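THE SHOP FLOOR LETTER, March
Automation: 2,765 tries at plugging in a cable

I went over to Sestier in March to watch them collect examples for Fosora, the learning system they have been promising since last year. I'll say up front that I am a hard sell. A fixture and a decent program have handled cables for Hendricks for years, and the bill was smaller.

The pitch goes like this. A person drives the two arms through a job, everything gets recorded, and after enough recordings the software is supposed to do the job alone. The job this time is cable work on an aluminum frame: clips, ties, connectors, the fiddly stuff that still goes to people with small hands and a lot of patience.
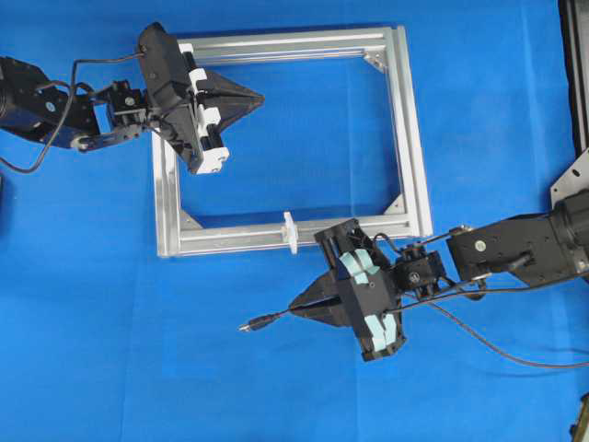
Both arms at the frame during a collection session at Sestier.

The target is 2,765 recordings. They had 1,105 when I visited, and 78 of those had already been thrown out. I asked what gets a recording thrown out and got three different answers from three different people, which bothered me more than the number did. One said a dropped cable. One said a dropped cable is fine as long as the operator picks it up again, as the system needs to see recoveries. The third said it depends on the reviewer. If the people sorting the examples can't agree on what a good one looks like, I don't see how the software is going to work it out.

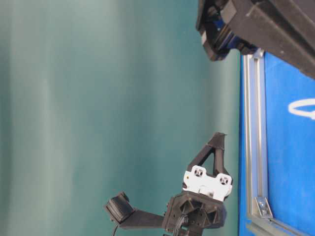

Then there is the question of variety. Every session I sat through used the same blue background and the same kind of rail. The team says they will change the setup later, once the first batch trains properly. Maybe so. I have heard "later" from Covance too, on a bin picking project that did fine until the lights in the bay were replaced, and it has been "later" there for two budgets running.

Credit where it's due: the operators are good. It is slow, tiring work and they take more care over a single cable than I would. One of them told me she stops after 25 recordings and walks around the building, or her hands start to rush and it shows up in the data.

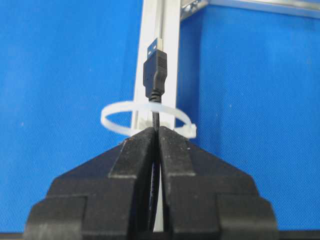 Wrist camera view: USB cable between the fingers, tie a wide loop.

What I did not get was a success rate. I asked twice. They would like to finish collecting before they talk about results, and I would like to see results before anybody here signs up for a second cell. If you have run one of these projects past the demo stage, write in, particularly if it went badly. We'll print what we can next issue.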